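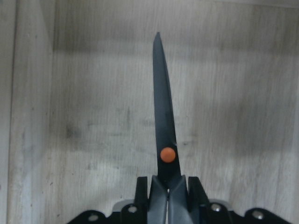
Die Frage, ob Gebrauchsgegenstände reparierbar sein sollen, wird in der öffentlichen Debatte vorwiegend als Frage des Umweltschutzes behandelt. Diese Verengung wird der Sache nicht gerecht. Reparierbarkeit berührt das Verhältnis zwischen Eigentümer und Eigentum, und sie beginnt bei den einfachsten Werkzeugen des Haushalts. Eine Schere besteht im Wesentlichen aus zwei Hälften und einem Gelenk. Liegt die Schraube wie bei dem schwarzen Modell mit dem runden, orangefarbenen Deckel unter einer Abdeckung, so stellt sich bereits an diesem Punkt die Frage, wem der Zugang zu ihr zugedacht ist. Für die Schere mag man die Antwort für nebensächlich halten. Für die Waschmaschine, das Türschloss und die Heizungssteuerung ist sie es nicht.

Die Stadt Graklow hat im März beschlossen, die Förderung ihrer beiden offenen Werkstätten auslaufen zu lassen. Zur Begründung wird angeführt, der Bedarf sei rückläufig und die Instandsetzung von Kleingeräten sei Aufgabe des Marktes. Beide Annahmen bedürfen der Prüfung. In den letzten vier Jahren wurden dort jeweils mehr als 280 Geräte im Jahr zur Reparatur angenommen. Von einem Rückgang kann bei diesem Stand nur sprechen, wer die Jahre unmittelbar nach der Eröffnung zum Maßstab nimmt.

Schwerer wiegt der zweite Einwand. Der Verweis auf den Markt setzt voraus, dass ein solcher besteht. Der letzte gewerbliche Reparaturbetrieb in der Innenstadt, die Firma Pitkänen, nimmt Geräte mit einem Neuwert unter 200 Euro nicht mehr an. Dem Betrieb ist daraus kein Vorwurf zu machen; Arbeitszeit, Ersatzteile und Gewährleistung lassen sich bei einem Wasserkocher nicht kostendeckend abrechnen. Gerade deshalb ist es sachlich verfehlt, die öffentliche Hand mit dem Argument zu entlasten, Private würden die Lücke schließen.

In der Partnerstadt Callstead wurde ein anderer Weg gewählt. Die dortige Verwaltung hat die Werkstätten dem Bibliothekswesen zugeordnet und finanziert sie aus dessen laufendem Haushalt. Werkzeuge werden verliehen wie Bücher, Fachkräfte stehen zu festen Zeiten zur Verfügung. Das Vorhaben läuft unter dem Namen Trirnia und ist von der jährlichen Mittelvergabe unabhängig. Ob sich das Modell unverändert übertragen lässt, ist zweifelhaft, da die Zuständigkeiten hier anders geregelt sind. Der Grundgedanke verdient gleichwohl eine ernsthafte Erörterung.
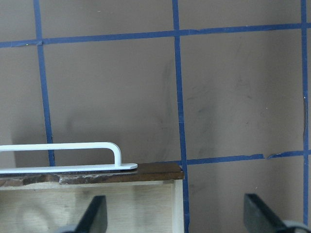 Zur Verantwortung der Kommunen

Eine Gemeinde kann Herstellern keine Bauweise vorschreiben. Sie kann jedoch in ihrer eigenen Beschaffung darauf achten, dass Ersatzteile lieferbar und Gehäuse ohne Spezialwerkzeug zu öffnen sind. In den Vergaberichtlinien der Stadt Graklow fehlt ein entsprechender Hinweis bis heute. Es wäre folgerichtig, ihn aufzunehmen, bevor über die Zukunft der Werkstätten endgültig entschieden wird.

Dem Rat ist daher zu empfehlen, den Beschluss vom März auszusetzen und die Verwaltung mit einer Prüfung der Trägerschaft zu beauftragen. Die hierfür erforderlichen Unterlagen liegen vor.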